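Slow Water: A Winter Walk Along the Moura Canal

6 December 2023

The first thing you notice is how quiet your own feet are. The towpath out of Imcombe is packed earth and leaf mold for most of its length, and after a wet fall it has the give of a good rug. I had come for the whole canal, all 38 miles of it, end to end, with a small pack and a thermos that leaked. I can't remember when I last enjoyed a walk so much.

The Moura is a narrow canal, dug to carry slate and barley, and it never made anybody rich. The railroad reached Pultumby before the last locks had paid for themselves, and the boats dwindled to a handful, then to one, then to none. For decades the middle section was a reedy ditch with a footpath beside it. People dumped stoves in it. Kids learned to skate on it in February, when the shallows froze hard enough to hold them, and I met several grown adults who still talk about those winters with a faraway look.

Now there's water in it again, all the way through, and what a difference it makes! Herons have moved back in. I saw one on nearly every straight, hunched up like someone waiting for a late bus, and twice I got the blue flash of a kingfisher going low under a bridge. The bridges deserve a trip of their own. They are small and humped, built from the same brown stone as the farmhouses, and the inside corners are grooved where wet tow ropes dragged across them year after year. Put your fingers in those grooves. They're deep enough to take the whole hand, and smooth as soap.

I stopped the first night in Pultumby, at an inn with a crooked staircase and the best onion soup I've had in years (they finish it with cider, and they will give you seconds if you look cold enough). The town turns its back on the canal in the older streets, all blank walls and coal chutes, and then opens up at the basin with a row of tall warehouses. A few are apartments now. One sells secondhand books, damp ones mostly, and I bought two anyway and carried them the rest of the way, complaining to myself on every hill.

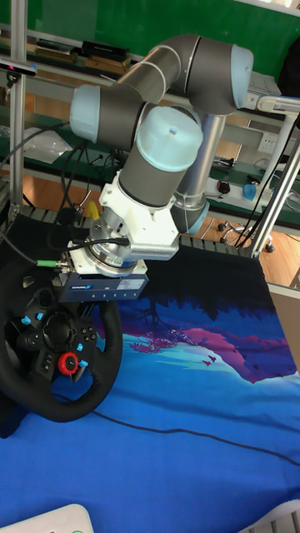

East of the basin the land starts to rise, and this is where the canal gets clever. The builders followed the curve of the hillside as long as they could, so the path wanders in and out of every fold in the ground and a farm you passed an hour ago keeps turning up across the valley. Walkers in a hurry hate it. I loved it. You get the same barn from three sides, the same line of poplars in different light, and by the end of the morning you feel you know the place.

Then comes the tunnel, 625 yards of it, straight through the ridge. There's no towpath inside. The horses were led over the top while the crews pushed the boats through with their feet against the walls, lying on their backs in the dark, and you can still follow the horse track up through the beech woods. It's steep and muddy and there is a bench at the summit — a plain plank on two stones — where I ate a cheese sandwich and watched the weather come in.

The weather came in. I'll spare you most of that afternoon, except to say that the lock flight down into Stostano is wonderful in heavy rain, with every overflow channel roaring and the gates dripping moss. The locks are worked by hand. A couple bringing a green narrowboat down let me lean on a balance beam, and I have rarely felt so useful. The trick is to be patient: push steadily with your back, wait for the levels to meet, and the gate that wouldn't budge a minute ago swings open as if it weighed nothing.

Stostano itself is a working town with a fine covered market and a bakery that opens at five. The canal ends there in a wide pool, next to a wall where old boatmen scratched their initials and the names of their horses. Duchess appears more than once. So does Captain. I stood reading them until my hands went numb, then went to find some dry socks and a bus back to Imcombe.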